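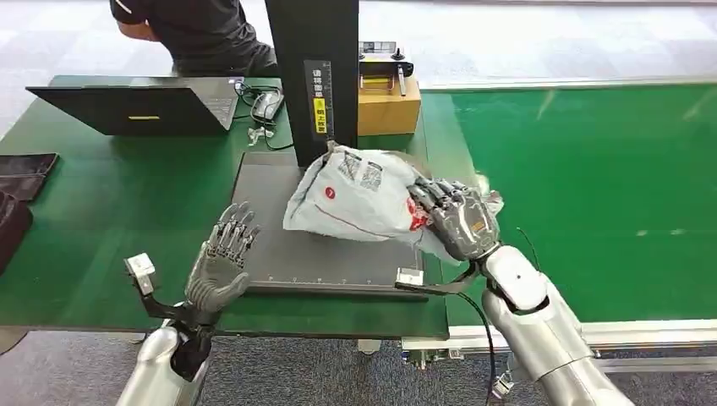

# Pleltside Parcel Weighing Records

This repository holds the parcel weighing records of the Pleltside sorting room, prepared by Lernton for release to partner depots and to students of packaging and postal handling. Each record covers one parcel at the weighing station: its packaging, the state of its labels, the weight shown on the scale, and the condition of the item when it left the table for the conveyor belt.

The collection contains almost 2,000 records. Of these, 300 were checked a second time against the original weighing sheets and are stored separately in `checked/`. Users who need a reliable subset should begin there.

## Scope

The records concern soft parcels. Plastic mailing bags make up most of the collection, and padded envelopes and cloth-wrapped items make up the rest. Rigid cartons are covered by the Sorensen records, which follow a different sheet and should not be merged with these without conversion.

Fragile goods, liquids and anything requiring a signature were handled at a separate counter and do not appear.

## Contents

- `records/` – one comma-separated file per month
- `checked/` – the records that were checked a second time
- `codes/` – lists of packaging types, label states and condition codes
- `sheets/` – blank copies of the weighing sheet, in 2 versions
- `CHANGES.md` – corrections made after the first release

The second version of the weighing sheet was introduced in November. It separates the condition of the bag from the condition of the label, which the first version recorded together. The `sheet_version` field shows which form was used.

## Fields

| Field | Meaning |
|---|---|
| `record_id` | Number assigned when the sheet was entered |
| `pack_type` | Bag, padded envelope, or cloth wrap |
| `label_count` | Number of printed labels found on the item |
| `label_state` | Flat, creased, folded over, torn, or unreadable |
| `weight_g` | Weight in grams |
| `placement` | Fully on the scale, or overhanging |
| `condition` | Condition code at release to the belt |
| `sheet_version` | 1 or 2 |

Sender and recipient details were not copied from the labels at any stage. The content of barcodes and QR codes was likewise left out, and no field can be used to trace an individual shipment.

## Weighing Procedure

Station staff were asked to observe the following order for every item.

1. Clear the scale and confirm that the display reads zero.
2. Lay the parcel on its widest side with the labels facing up.
3. Draw in any loose end of the bag so that it does not rest on the table.
4. Let the display settle, then enter the weight.
5. Examine the labels and enter their state.
6. Move the parcel to the belt.

A parcel that slid or rolled during weighing was to be placed again from the beginning. After 3 failed placements the item was marked `overhanging` and the last steady reading was entered.

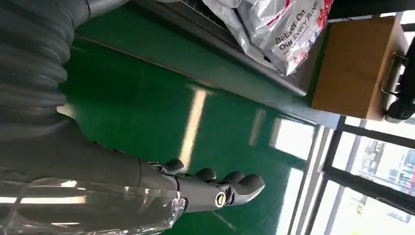

Weights were entered as displayed. No allowance was made for packaging, and the files should not be used to estimate the weight of the goods inside. Where a sheet carried a correction in the margin, the corrected value was entered and the original was discarded.

## Label States

The code `creased` accounts for most disagreements in the checked records. A soft bag gathers wherever it is held, and a label can be flat when the parcel arrives and creased when it leaves. Staff were instructed to record the label as it appeared on the scale. Some early sheets appear to describe its appearance on arrival instead – these could not be separated with confidence and remain in the files.

`Folded over` applies only when part of the printed area is hidden. A lifted corner with no printing on it is recorded as `flat`. The codes do not cover the printing that belongs to the bag itself, such as a sender's logo.

## Room Conditions 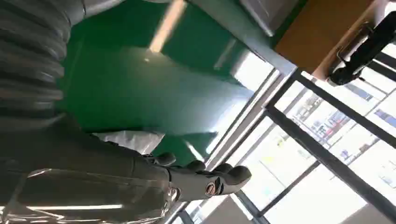
Glare is the most frequent remark in the `notes` column of the November file. Glossy plastic returns light readily, and a label under a clear layer can be hard to read from one side of the table and perfectly plain from the other. The room has daylight as well as artificial light: brightness from the window spreads in pale streaks over the glossy green surface, and a long, narrow strip of light shows higher up. Staff were permitted to turn a parcel to read it, provided that it was weighed first. A label was to be coded `unreadable` only when it could not be read from any side.

Temperature and humidity were not logged.

## Known Limitations

- Very light parcels are underrepresented. Many were bundled before they reached the station and were weighed together elsewhere.
- The `placement` field is empty for most records on version 1 sheets.
- Condition codes were assigned by sight, and small punctures on the underside of a bag are likely to have been missed.
- Packaging types reflect the usage of one sorting room. The Zavon depot uses the term "envelope" for items that are coded here as bags.

## Use and Corrections

The files may be copied and adapted for teaching, planning and research, with credit to Lernton. Corrections should be submitted through the issue list with the `record_id`, the field concerned and the proposed value. Accepted changes are entered in `CHANGES.md` and applied at the next release. Record numbers are never reused, so gaps in the sequence mark withdrawn records.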